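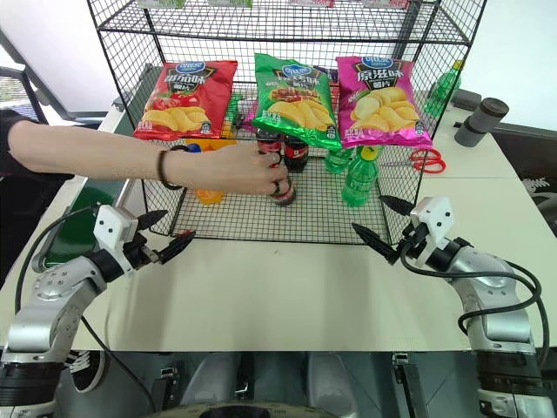 Wuvlow trial at Clemholm: progress report for the period to January 31, 2021

Prepared by Abena Sowah for Yamuna Poduval, Lirnton Fund

Dear Yamuna,

This is the second of our reports on the Wuvlow kit, and I'm very glad to say it is a happier one than the first. When I last wrote we had a two-armed machine that was bolted down, powered up and not much use to anyone. It now does a fair bit of the job we bought it for, and the people working with it have started to argue over whose turn it is, which I take as a good sign.

What we have been working on

You'll remember the grant was to find out whether an off-the-shelf kit could help small shops with the dull end of the day: putting drinks and snacks back on the shelf, pulling forward what has been pushed to the back, and picking out single items for an order. We said we would use ordinary stock and ordinary shelving, and we have stuck to that. The shelf is black wire mesh on a white table, and the stock is crisps and bottled soft drinks of the sort any corner shop sells. We didn't want tidy wooden blocks. A bag of crisps slumps, crackles and shines under the lights, and a bottle is easy to knock into its neighbour, so between them they give the arms plenty to think about.

The set-up took 11 working days, against the four we had planned. Most of the extra time went on the mounting plate, where the holes didn't match the drawing in the manual. Chidiac, who supplied the kit, sent a new plate without any fuss and paid the carriage. Once that was on, the rest went together quickly and the cabling instructions were very clear.

Picking and placing

By the end of the period we had logged 869 attempts, counting every try, good or bad, including the ones from the first morning that we would all like to forget. I have kept the full log in the shared folder and would rather you looked at that than at a single score from me, as the early tries and the later ones are hardly the same machine.

Bottles are going very well. The fingers are narrow and pointed, and I had worried they would be too fine for anything round, but they close on a bottle neck neatly and let go cleanly too. Where bottles stand close together the arm still tends to nudge the one behind. We have found that coming in a little lower helps, and Wuvlow's software lets you change that from one menu without touching any code – a lovely bit of design, and the thing I'd praise first if another group asked me.

Crisps are harder. A full bag standing upright against the back of the shelf can be taken by its top seam, and when it works it is a joy to watch. When it doesn't, the bag folds over and the arm comes away with nothing. Very shiny bags seem to give the camera more trouble than dull ones. We moved the lamp and that improved matters, though I can't yet tell you how much of the gain came from the lamp and how much from the update that arrived the same week. I should have changed one thing at a time, and will do so from here on.

The mesh itself has been the surprise of the trial. We expected the thin wires to confuse the depth readings and they did, badly, to begin with. The arms would stop short of the shelf as though it were a solid wall. The March release is meant to deal with this properly, but a setting Chidiac talked us through over the phone already gets us most of the way there.

Working alongside people

We reset the shelf by hand between runs, so someone is reaching in all day long. The rule is that both arms are held still before a hand goes in, and everyone has kept to it. The pause control is quick and it is obvious when it is on. I would like a second pause button on the far side of the table, as at present you have to walk round, and Chidiac has quoted for one. It comes out of the small parts line and doesn't need your approval, but I wanted you to know.

What hasn't gone well

The user guide is thin on anything past the first week. There is a good chapter on getting started and then very little about what to do when a grip keeps failing. We have been writing our own notes and will share them with Wuvlow, who asked for them.

One set of fingertips wore smooth sooner than we expected. Replacements are cheap but came slowly. We now keep 2 spare sets in the drawer.

Money

Spending is within the budget you approved. The overrun on set-up was all staff time, which Clemholm has covered. Shelving and stock came in under what we set aside, and I'd like to move the difference to fingertips if you are content with that. A line by email will do.

Next

From here until June we want to try fuller shelves, mixed rows and soft bags lying flat, and to bring in two shopkeepers who have never used the kit to see how they get on with it. I'd also like to run it for a whole day without one of us hovering. Do come and see it if travel allows; a video call is easy to arrange if not, and we can point the camera wherever you like.

With thanks and best wishes,

Abena Sowah
Clemholm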